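Robot Kitchen Help Still a Ways Off, Nendville Trial Suggests

Nendville - The machines that are supposed to clear the table for us are still having trouble with the table.

Two firms, Plistska and Flurker, spent much of August letting people in town look over what they call a household chore system. It has two arms, a pair of grippers and a good deal of wiring. The pitch is a familiar one. Put the arms by a kitchen counter or at the back of a lunch shop, and they will scrape plates, sort what is left on them, stack the dishes and wipe down. Plistska makes the software and Flurker puts the hardware together. Kurup, a company that runs lunch counters, has agreed to look at the results before it decides whether to put any money in.

What the visitors saw was smaller than the pitch. There was no sink and no wiping down. The chore on offer was moving food between plates.

That may sound easy. Anyone who has set a table with a toddler knows it is a job people pick up early and do badly for a year or two, and then never think about again. For a machine it is slow going. Plistska says its system made 2,269 tries at the plate job over the length of the trial and finished 1,331 of them with no help from a person. The company calls that a strong early result. Put another way, the arms needed rescuing, or gave up, on better than four tries in ten.

A busboy who dropped the ball that often would be looking for other work by the end of the week.

The firms point out that the tries were not all the same. Food was changed, plates were shifted, and the arms were given no warning. Fair enough. But a real kitchen changes everything all the time, and does so with people walking through it, a pot boiling over and somebody's phone lying where the cutting board ought to be. The trial had none of that. The plates were set out on a long table with plenty of bare surface in front of them, which is more elbow room than most of us get at home. 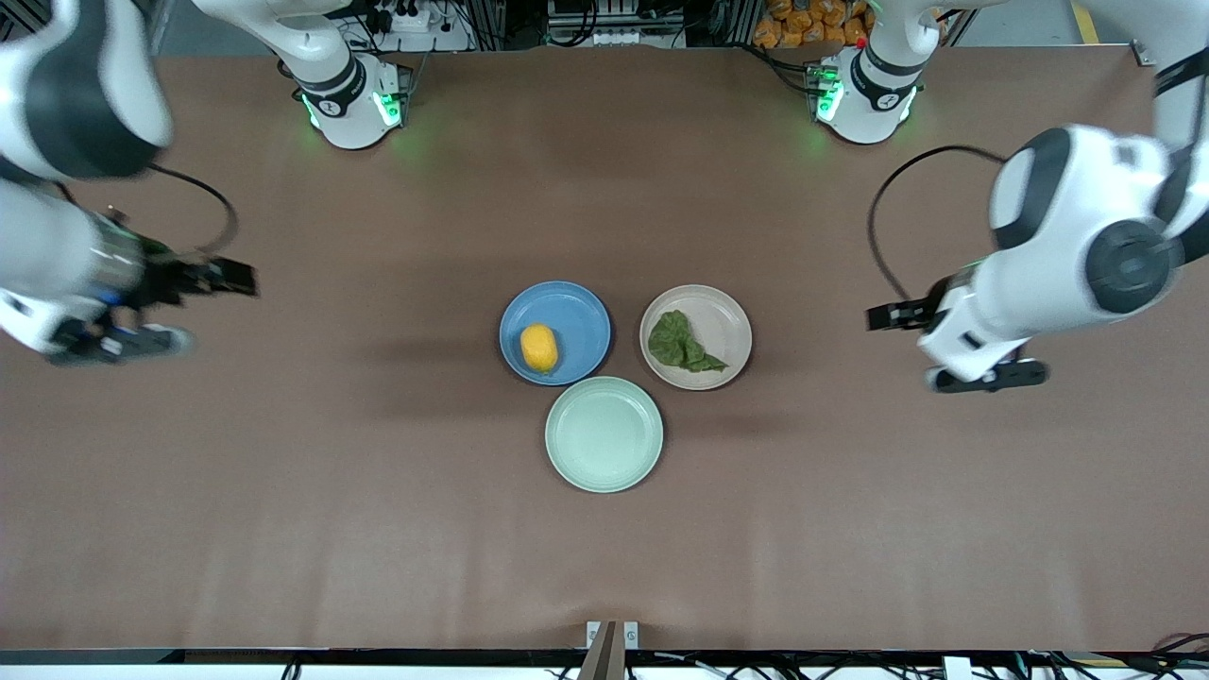
Vol. 2, Page 14

The soft stuff is the hard stuff, by the firms' own account. A small, rounded thing like the yellow one on the blue plate gives a two-fingered gripper something to close on. A crumpled green leaf lying on a flat plate is another matter. It has no sides to speak of. Squeeze too high and the fingers shut on air, squeeze too low and they scrape the dish. Flurker says it is working on fingertips with more give to them. It did not have any to show during the trial.

Then there is the matter of the plates themselves. In a demonstration like this one they can be set nearly touching, flat, with no more than one item on top of each. After supper in an ordinary house they are stacked crooked with forks sticking out and gravy between them. Asked whether the arms had been tried on dirty dishes, Plistska said that work was "planned for a later stage." It gave no date.

Speed was another question that drew a soft answer. Neither firm would give an average time for a single move. Visitors who stood and watched said the arms spent a long while getting into position, then a short while doing something, then a long while getting out of the way again. With two arms, you might expect two jobs to be going on at once. The firms said the arms can work together, but they would not say how often they did during the 2,269 tries, or how many of the finished ones used both.

Nor is it clear what counts as finished. Plistska's summary sheet says a try was a success if the food ended up "on the intended plate." It doesn't say what shape the food had to be in when it got there. A squashed tomato is on the plate. So is half a leaf, if you are feeling generous. We asked to see the log of the tries that failed and were told it was being kept for training the system.

The cost is easier to talk about, though not much more cheerful. Flurker puts the price of a future home unit at roughly $3,000, and says that figure depends on making a lot of them. It would not say what the present pair of arms cost. It also would not say whether that price covers setting the thing up, which at the moment takes a technician most of a morning, or what happens when a gripper wears out. People who bought early robot vacuums will remember finding out about the brushes.

Supporters of the project say this kind of picking apart misses the point. Their case goes like this. A few years back, a machine could move a part from one spot to another only if both spots were bolted down and measured beforehand. Now the arms look at what is in front of them and work out a way to go about it. The plates don't need to be in the same place each time, and the operators don't write out each motion. That is a real change, and the trial does seem to show it. On some tries the arms made a poor first grab, backed off and had another go with no one touching a key, and several people in the room were impressed by that. We were too, a little.

Still, a real change in the lab is a long way from a help around the house. The shop floor is a good place to check that claim. Robots have been in factories for decades, and they do fine work there on jobs that are the same every time. Where the parts come in a jumble, or the boxes are soft, or the order changes at lunch, you will mostly find people. Those places have every reason to buy machines that work, and have engineers on hand to look after them. If the machines were ready for messy work, they would be doing it there before they turned up next to anybody's toaster.

Kurup seems to be thinking along the same lines. The company said it had seen "progress" but would want the arms to get through a full lunch service before it went any further. A lunch service at one of its counters means wet trays, paper napkins, half-eaten sandwiches and a line of customers. It also means cleaning the equipment afterward, and the firms had little to say about how you wash a robot. The cables alone would give a health inspector something to write down.

There was some talk in Nendville about jobs, as there always is when one of these things comes to town. Workers at the lunch counters had heard that the arms were meant to replace the dish room. Kurup says it has no such plan. On the showing so far, it would be hard to carry one out. The dish room crew clears a rack in the time it takes to read this paragraph, and they handle the lettuce without a second try.

Where the arms might find a use sooner is with people who can't easily do these small jobs for themselves. Someone with weak hands or a bad tremor might be glad of a machine that moves a piece of fruit from one dish to another, even slowly, and even if it has to be asked twice. Plistska mentions this in its handouts, well below the part about busy families. It has not run any tests with such users. That seems like a shame, as they might well be more patient customers, and they would certainly have better questions than ours.

The firms plan a second round in Nendville with more kinds of food and, they say, some cups. Plistska hopes to cut the number of times a person has to step in by half. Asked by how much the arms would need to improve before they could be left alone in a kitchen with no one watching, the company said it did not have a target for that yet.

Residents who want to see the next round can leave their names at the town library desk. Space is limited and there is no charge.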